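Gakier: The Complete Collection, Book One (Hardcover)

Munden Comics
Writer: Rungnapa Ratanaporn
Artist: Kauko Lappalainen
Colors: Paweena Jaidee
Letters: Sombat Thongsuk
Format: Hardcover with dust jacket, sewn binding
Pages: 244
Price: $50
Item number: 1234
On sale: 2021-02-25

Availability: In stock

About this book

Gakier is the sea monster series that ran in black and white for its first four issues and in color after that. This hardcover collects the first full run of the series, from the opening storm at Standdale harbor to the end of the Salt Court story. It also includes the one-shot The Lamp Keeper's Daughter, which has been out of print since the original release.

The first four issues have been colored for this edition by Paweena Jaidee, who colored the rest of the series. The original black and white versions are not in this book. Readers who want them should look for the older paperback, which we carry used when we can get it.

The story

Standdale is a fishing town with one road in. Every winter the boats are pulled up before the ice comes, and every winter one boat goes missing from the row. Iva Vanhove works in the harbor office and writes down the losses. In the first issue she writes down her brother's boat, and then she sees it come back into the harbor with no one on deck and something very large moving underneath it.

The creature is the Gakier. The town knows more about it than Iva does. Her boss at the harbor office knows the most, and the first half of the book is mainly about her getting him to talk. The second half moves offshore to the Salt Court, where the people who have made deals with the creature settle their accounts with it.

Iva does gain powers in this volume. She can hear through water from the third issue on, and she can breathe it by the end of the Salt Court story. The series handles this slowly and the cost is spelled out. Readers coming from superhero books should know that there are no costumes and very few fights. The longest one takes place in the ice house and runs 15 pages.

The Vanhove question

Customers ask us about the change to Iva's brother, so it gets its own section. There are plot details below for the middle of the book.

In the original run, Tam Vanhove returned as a servant of the Gakier with no memory of his family. Many readers did not like this when it came out. He had been the most talkative character in the early issues, and he spent most of a year standing in doorways. The letters pages at the time were mostly about him.

Ratanaporn has added a four-page scene for the hardcover that takes place between the two halves of the book. It shows Tam alone on the boat on the night he was lost. It does not change what happens to him, but it makes clear that he agreed to it, and what he was offered. Lappalainen drew the new pages in the same style as the later issues. They are marked in the contents list for anyone who wants to skip them and read the story as it first appeared.

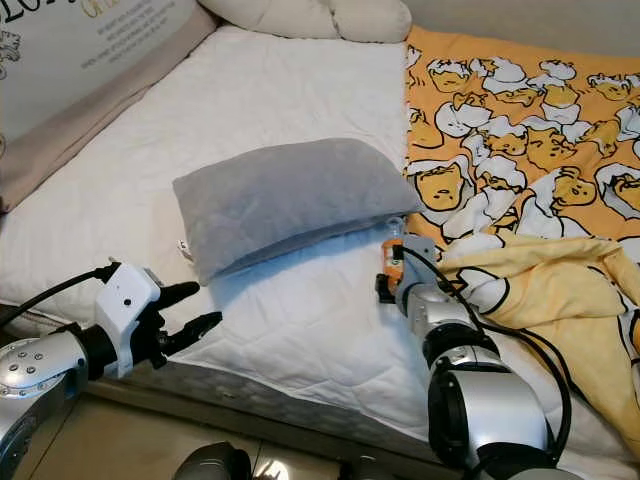 The rest of the dialogue has been left alone apart from spelling corrections and one name. The harbor pilot was called two different things in the original run and now has the second name all the way through.

Art and printing

The book is printed on matte stock. The older paperback used a glossy paper that showed glare on the night scenes, and a large share of this series takes place at night. The underwater pages are easier to read in this edition. Blacks are solid and the blues in the Salt Court chapters have not gone muddy.

The page size is a little larger than a standard comic. Double-page spreads lie flat from the second chapter onward. The spread in the first chapter, where the Gakier comes up under the pier, sits close to the front of the binding and loses a small strip in the gutter. No lettering is lost.

Sombat Thongsuk relettered the first four issues to match the later ones. The creature's speech now appears in the same green script throughout. In the original printing it was a plain gray box until issue five.

Contents

Chapter 1: The Boat Row
Chapter 2: Harbor Office
Chapter 3: What the Pilot Said
Chapter 4: Ice House
Interlude: Tam (new for this edition)
Chapter 5: Outside the Breakwater
Chapter 6: The Salt Court, First Sitting
Chapter 7: The Salt Court, Second Sitting
Chapter 8: Thaw
The Lamp Keeper's Daughter (one-shot)
Cover gallery
Sketchbook with notes by Kauko Lappalainen
Afterword by Waraporn Nilsuwan, series editor

The cover gallery has all of the main covers and the convention cover for issue one. Retailer variants are not included. The sketchbook has early designs for the Gakier, including a version with arms that was dropped before the first issue.

Reading order

Start here. No other book is needed first. The one-shot is set forty years before the main story but was written after it, and it gives away the identity of the boss at the harbor office. Read it where it is placed, at the back.

The three-issue Munden crossover from the following October is not part of this collection. Iva appears in it for a few pages. It will not be in Book Two either, according to the publisher's listing, and is sold separately as a thin paperback.

Age guidance

Suggested for readers 15 and up. There is some blood in the ice house chapter, one drowning shown on the page, and mild swearing. There is no sexual content.

Condition and dust jackets

Copies come from the publisher in shrink wrap. We ship them wrapped. If you want us to open your copy and check the corners before it goes out, put a note in the order comments. An opened copy can still be returned for damage but not for a change of mind.

A few copies from the first carton had a crease along the top of the dust jacket. These have been pulled and are listed separately as item 1234-B at a lower price. The books inside are fine.

Shipping

Orders are packed in a cardboard book mailer with corner guards. The hardcover is heavy and does not qualify for our flat envelope rate. If you order it with single issues, the issues are bagged and boarded and packed on their own so the hardcover cannot slide into them.

Store pickup is free. Bring your order number. We hold pickup orders for 15 days and then return them to the shelf.

Signed bookplates

We have a limited supply of bookplates signed by Rungnapa Ratanaporn. They are loose and are not glued in. One goes in with each hardcover until they run out, and the notice at the top of the cart page will be taken down when that happens. We cannot hold a bookplate for a later order.

Related items

Gakier: Book Two (hardcover), preorder
Gakier: The Lamp Keeper's Daughter (single issue, used, condition varies)
Gakier issues 5 through 12 (single issues, sold individually)
Gakier harbor map print, unframed
Munden Comics crossover paperback

Questions about this item

Is this the same as the deluxe edition?
No. The deluxe edition was announced with a slipcase and has been canceled by the publisher. Preorders for it with us were refunded in full. This is the only hardcover.

Does it have a ribbon?
No.

Will there be a paperback of the new version?
Nothing has been announced. The paperback now in print is the old one, with the first four issues in black and white and without the Tam interlude.

Can I get the new pages by themselves?
They have only been printed in this book.

To ask about an order, use the contact form and include the item number.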